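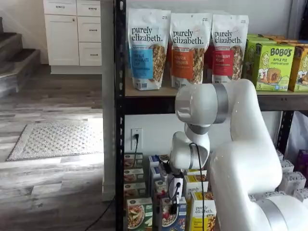 Heft 2, Blatt 487

Dezember, abends, Werkstatt Dustitz

Kabelführung am Arm neu verlegt. Das dünne schwarze Kabel läuft jetzt vom Handgelenk abwärts am Arm entlang, ohne Schelle am mittleren Glied. Die alte Schelle hat bei großen Drehwinkeln geklemmt und den Mantel angeritzt. Zugentlastung am Sockel bleibt vorerst ein Klettband. Für den Winter reicht das, für Dauerbetrieb nicht.

Die Bahnplanung macht weiterhin Eze, mein eigenes Programm, inzwischen bei 1.553 Zeilen und davon zu viele für Sonderfälle. Der schwierigste Sonderfall ist der Raum zwischen den beiden Böden. Wenn das Oberglied waagerecht unter dem oberen Brett liegt, bleibt nach oben kaum Luft, und die Granolabeutel stehen direkt darüber. Das Brett ist in Eze als Quader eingetragen, der schwarze Stahlträger darunter war es bis heute Mittag nicht. Nachgetragen, mit 15 mm Zuschlag. Danach findet der Planer für die hintere Reihe unten nur noch Lösungen mit abgeknicktem Handgelenk. Damit kann ich leben.

Die Steckdose in der Rückwand stört mehr als gedacht. Der Stecker selbst ist unkritisch, das herabhängende Netzkabel dagegen taucht im Tiefenbild mal auf und mal nicht. Vorläufig Sperrzone über die ganze Breite der Dose. Kabelkanal bestellen.

## Erkennung unteres Brett

Schachteln sind für Flarnel (die Erkennung) der einfache Fall: ebene Flächen, klare Kanten, viel Druck. Trotzdem am Nachmittag wieder Verwechslungen zwischen Apple Cinnamon und Flax Plus von Nature's Path. Beide Schachteln sind überwiegend weiß, haben dasselbe runde Logo und denselben Aufbau. Es unterscheiden sich das Band, grün beziehungsweise blau, der Sortenname und das Foto. Blickt die Kamera von oben, nimmt die Oberseite viel Fläche ein, und dort ist das Logo bei beiden gleich angeordnet.

Dazu kommt, dass der Sortenname unten auf der Vorderseite kopfüber zur Schrift auf der Oberseite steht. Flarnel hat daraus zweimal zwei Objekte gemacht. Abhilfe: Texttreffer mit entgegengesetzter Ausrichtung werden zusammengefasst, wenn sie auf demselben Quader liegen. Farbe des Bandes zählt jetzt doppelt.

Der Trainingssatz hat 1.273 Aufnahmen. Fast 487 davon sind für die Oberseiten brauchbar, der Rest ist zu flach aufgenommen. Offen ist, ob der gemaserte graue Boden vor dem Regal beim Segmentieren Schaden anrichtet. Die dunklen Äste in den Dielen liefern Kanten, die dort niemand braucht. Ich schneide vorerst alles unterhalb der vorderen Metallschiene weg. 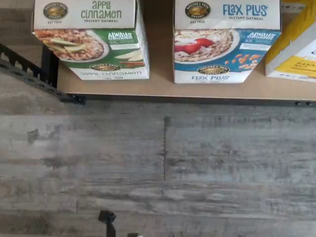
## Greifen unteres Brett

Anfahrt von oben, Greifer senkrecht, Arm in Hakenstellung. Von den getesteten Stellungen hält diese am meisten Abstand zum oberen Brett, kostet aber Reichweite nach hinten. Das Kabel bildet am Handgelenk eine Schlaufe. Sie darf nicht länger werden, sonst legt sie sich auf die Nachbarschachtel.

Die weißen Schachteln mit dem feinen schwarzen Muster rechts machen der Tiefenschätzung Mühe. Stehen mehrere hintereinander, verschwimmen die Oberkanten zu einer Fläche. Testweise den Mindestabstand in Praratia, der Regalbelegung, von 8 auf 12 mm gesetzt. Weniger Ware pro Reihe, dafür eine Lücke, die man messen kann.

Notiert für morgen:

- Fingerbeläge prüfen, linker Belag löst sich an der Ecke
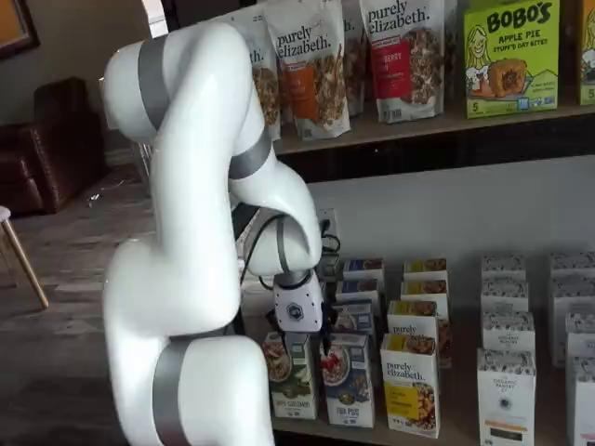
- Sperrzone Steckdose nach Montage des Kabelkanals verkleinern
- Nullpunkt Handgelenk neu anfahren, Abweichung zuletzt 0,4 Grad
- Eze: Stahlträger auch für das untere Brett eintragen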